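How Thirsty Is a Leaf? Measuring Water Loss in Common Houseplants
Student project report, Kirstead College
August -- by the Year 12 Biology group

We started this project with an argument about watering. Half of our group grew up in homes where the plants got a splash every morning, and the other half in homes where they got a drink whenever somebody remembered. Both halves were sure they were right! So when we had to choose a topic for our summer project, we went for transpiration, the way plants pull water up through their roots and let it out through their leaves.

Our main question was simple: how much does the water loss of a houseplant change with light, moving air and leaf type? We also wanted to know whether the things we could measure at home would match what the textbook says, and we were really excited to find that most of them did.

What we already knew

Leaves have tiny pores called stomata. They open to let carbon dioxide in, and while they are open, water vapour gets out. Most plants open them in the light and close them in the dark. Thick, waxy leaves lose less water than thin, soft ones, and some desert plants keep their stomata shut all day and open them at night. One of our favourite facts is that the plant doesn't need a pump for any of this. The pull comes from the leaves, and the water hangs together in a thin thread all the way down the stem.

What we did

We used five kinds of plant: spider plant, peace lily, mint, jade plant and a small ivy. Each pot was watered well, left to drain and then wrapped in a plastic bag tied loosely at the base of the stem. The bag is important, as without it you end up measuring water drying off the soil. Then we weighed the pots on a kitchen balance at breakfast and again at teatime. Any weight that went missing, we counted as water lost through the leaves.

We repeated this for five days in each of three places: a bright windowsill, a dim shelf, and a table with a desk fan on its lowest setting. The pots all came from Brasow Nursery, who let us have the slightly battered ones from the back of the greenhouse for next to nothing. In the second week the ivy got greenfly, so we rinsed it off in the sink and began its readings again from the start.

We also made leaf peels. You paint a patch of clear nail varnish on the underside of a leaf, let it dry, lift it off with sticky tape and put it under the microscope. The first time we got one right we all crowded round and nearly knocked the microscope over. The stomata look like little pairs of lips!

Plants indoors

While reading up for the report we got interested in where people keep plants. A pot in a home, an office or a workshop lives with whatever happens to be near it: radiators, draughts, lamps, blinds that stay down all weekend. None of this is in the care label, and every bit of it changes how quickly the pot dries out.
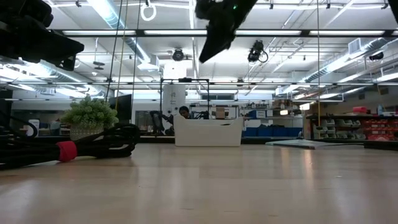
Figure 1. Indoor plant behind a strapped bundle of black cables on a light wooden surface.

It made us look again at our own three places. The windowsill was bright, but it was also cooler at breakfast than the dim shelf, so we weren't changing only the light. We kept a thermometer next to each group from the second week onwards and wrote the temperature beside every weight. We wish we had thought of it sooner.

What we found

The peace lily on the windowsill was the thirstiest plant by a long way. Across its five days there it lost 346 grams of water, and by the last afternoon the leaves had begun to droop (it perked up again overnight after a good soak). On the dim shelf the same plant lost 83 grams in the same number of days. We had expected a difference, but we hadn't expected one that big, and we checked the balance with a bag of sugar to be certain it was reading properly.

Mint came second and was the plant most affected by the fan. We think this is because its leaves are thin and soft, and moving air carries away the damp layer that sits close to the leaf. The jade plant hardly changed on any of the three spots. Some of its daily losses were so small that our balance couldn't pick them up at all, so we can say it lost very little but not exactly how little.

The leaf peels fitted in nicely with the weights. Mint had stomata packed closely together on the underside. The jade peel was much harder to make -- the varnish kept tearing -- and we only got one that was clear enough to draw.

Problems and things we'd change

The plants weren't the same size, and a bigger plant has more leaf to lose water from. We tried to correct for it by tracing leaves onto squared paper, which worked well for the peace lily and was hopeless for the mint. Next time we'd pick one leaf size and use cuttings in a potometer, the glass tube set-up that shows water uptake by the movement of a bubble.

We'd also like a night reading. Ours stopped at teatime, so we missed the most interesting part of the jade plant's day. A set of weights taken at 10 p.m. and 6 a.m. would be a great start, if anyone is willing to get up for it.

And the argument about watering? The morning splashers would drown a jade plant, and the forgetful half would have a very floppy peace lily in a bright window. We now stick a finger in the soil and check.

Our thanks go to Brasow Nursery for the pots and to the Arabzadeh Fund for the money towards the balance and microscope slides.

Recent student projects
Does Washing-Up Water Harm Cress Seedlings?
Pond Life at Sotness Lock
A Year of Moths Under the Bike Shed Light
Which Bread Goes Mouldy First?

Contact the Science Department | © Kirstead College | Back to top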